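# About Huvasico

Huvasico records hand skills for robots. A person does a job with their hands, our tools log how it was done, and the customer's engineers use the recordings to train their own machines. We don't build robot arms and we don't sell them.

The company started in a rented room behind a print shop with 2 desks and one gripper that kept losing its screws. We now work on the upper floor of the Clandivel building, where we have a workshop, a parts room and the use of the meeting rooms when they're free.

## What we do

Most of our work is hand-held demonstration. The operator holds a gripper with the same kind of fingers the robot will have and goes through the task at normal speed: pick up, move, set down, let go. A wide-angle camera on the tool records the view from the wrist. There's no robot in the room, so we can work in offices, kitchens and stockrooms without moving the furniture.

We also do remote control. The operator sits at a desk and drives the customer's arm through a pair of handles. It's slower and harder on the shoulders, but some jobs need it - mostly those where the arm has to push or hold something steady for a long time.

Our task list has 151 entries at present. Office tidying is the longest section, followed by packing and table setting. Each entry says where the objects may start, where they should end up, and what counts as a miss. Missed grasps are kept and labeled, and customers can ask for them or leave them out.

## How a job runs

1. You send us the task and, if possible, the objects.
2. We do a trial set and send it over for comments.
3. We agree on the number of recordings and the rooms.
4. Operators record in shifts of 2 hours, with a break between.
5. Every recording is watched once at full length before delivery.
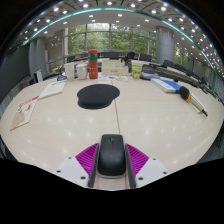

*Office tidying: a computer mouse held in the gripper over a conference table.*

## Who we work with

Cekard makes our finger molds and has put up with a lot of revisions. The Hjaltadóttir workshop repairs our handles and remote stations. Customers are mainly small robot firms and university labs, and we keep their names private unless they tell us otherwise.

## Working here

There are 5 full-time operators, plus part-time staff in busy months. You don't need a technical background. New operators spend their first weeks on simple pick-and-place before moving to cloth, cables or anything that pours. We usually take on new people in September.

For visits, please write first - the front door is locked after 4 p.m.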